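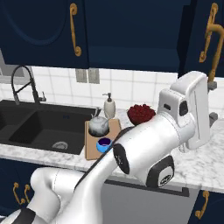
Home | News | Animals | Adopt | Support us

Hedgehog numbers climb at Worncombe as autumn juveniles arrive

Posted in January by the Worncombe Wildlife Hospital news desk

It has been a busy old winter so far at Worncombe, and if you have rung us lately and had to wait a little while for somebody to pick up, we are very sorry and we do hope you'll forgive us. We now have 90 hedgehogs in our care, most of them late-born youngsters who simply hadn't put on enough weight to see them safely through hibernation, and every one of them wants feeding, weighing and cleaning out before the day can properly be said to have started.

The smallest of this season's arrivals came from a garden in Skivside, where a family found her wandering across the patio in the middle of the afternoon. A hedgehog out in daylight at this time of year is nearly always one that needs help, and they did exactly the right thing - they popped her into a high-sided box with an old towel and a wrapped hot water bottle, and telephoned us straight away. She was cold and terribly thin, poor little mite, but after a few days of warmth and fluids she began to eat for herself, and she has hardly stopped since.

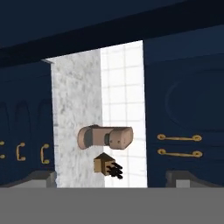 Of the hedgehogs on the wards, 27 are now heavy enough to move to our outdoor hutches, where they can get used to the chilly nights again and, if they feel like it, curl up and sleep until spring. The rest will stay indoors with us for a while yet. They get through a remarkable amount of meaty cat food between them (the noise of all that munching at supper time has to be heard to be believed!) and our store cupboard is beginning to look rather bare.

We would be so grateful for tins or pouches of meaty cat or dog food, and for clean towels and old newspapers, which we can never have too many of. Our friends at the garden centre in Pickering have kindly put a collection bin just inside their main doors, and it will be emptied every Thursday until the clocks go forward. Please, no bread and no milk - hedgehogs can't digest milk at all well and it can make them very poorly.

We are also looking for gardens. Almost 300 hedgehogs have gone back to the wild from Worncombe since we opened our doors, and wherever we can we return them to the spot where they were found, but some come from building sites or busy roads and need a new address. A good release garden is quiet at night, has a hedge or a wild corner and a gap in the fence so that its visitor can come and go, and is well away from fast traffic. If you think yours might suit, do get in touch and we'll happily come and have a look round with you.

In the meantime, if you are having a tidy-up outside this month, please go gently with piles of leaves and check carefully before putting a fork into the compost heap. A shallow dish of fresh water is always welcome too, even in the frost. The telephone line is open until 5 every evening, and there is a message with advice for emergencies after that.

Contact us | © Worncombe Wildlife Hospital | Back to top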